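May, evening

Third day with the Skomen arm on trial. Drendis wants a yes or no from us before the end of the month, and Subira asked me to keep notes as I go so the write-up doesn't get done from memory. So this is partly for her and partly for me.

Got in before eight. Controller started on the first try, which it did not do yesterday. Ran the warmup routine from the Drendis booklet, then the two checks Mathis added after he had trouble with the zero position. Both passed. I still don't like that the booklet puts the warmup in an appendix. A new customer would miss it.

Morning was boxes and bottles again, the easy set. 100 picks, 3 drops. All of the drops were the same squat bottle, and I think the finger pads are too smooth for it. Soledad says there is a grippier pad in the accessory list but it isn't part of the trial kit. I wrote to Drendis to ask the price and whether it changes the finger width. No answer by the time I left.

Lunch at my desk. Ysaline Hoarau came by with the quote from Roussel, which is the other one we are looking at. Cheaper to start, but the yearly service is separate and they charge for every visit. With Skomen, the first year of service is in the price. She is going to put both in one sheet for Pelidthorpe, where the budget gets decided.

Afternoon was household items, which is the part I care about. We started with the desk lamp. Mathis wanted to save it for last because of the neck and the cord, but I'd rather find out early what the thing can't do.
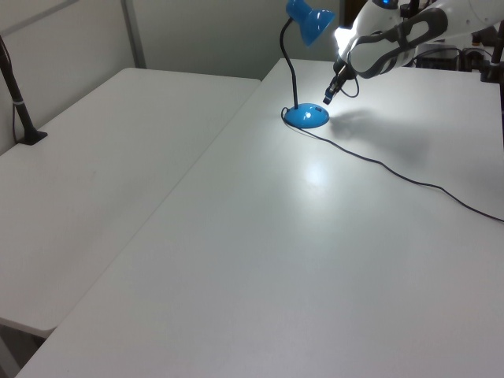
Skomen arm at the lamp, fingers closed, afternoon session.

The lamp took most of two hours. The task was to move it a hand's width to the left and leave it standing. By the shade, no good: the neck bends and the base stays where it is. By the neck, low down, it worked more often than I expected, though the lamp turned as it went. Pushing the base with closed fingers was the most reliable of all. It isn't a grasp, so I logged it in a separate column. Subira can decide if it counts.

16 tries in total before we quit. I have them all written down by method and won't copy them here.

Things I noticed along the way. The teaching mode is good. You hold the button and lead the arm by hand and it stays put when you let go, no sag. Speed limits are easy to find. Saving a position takes too many screens, and if you name two positions the same it overwrites the first one without asking. I lost a good approach that way and had to teach it over. That goes in the report.

The wrist light is brighter than I'd like with shiny plastic. I turned it down two steps and couldn't say for certain that it made a difference. Will try it off tomorrow and log the same moves.

Ysaline Coste called from Drendis at four. She was helpful about the names problem and said it is known and on a list. She didn't say when. She also told me the service interval is 2,000 hours, which doesn't match the brochure, so I asked for it in writing.

Shut down at five thirty. Mathis stayed to back up the logs.

If I had to answer today I'd say yes for boxes, yes with the other pads for bottles, and not yet for anything with a cord on it. The price still bothers me with the pads left out. Two more days to go.

Tomorrow: wrist light off, lamp again, then the mugs. Ask Soledad where the spare fuses went. Bring the long screwdriver from home.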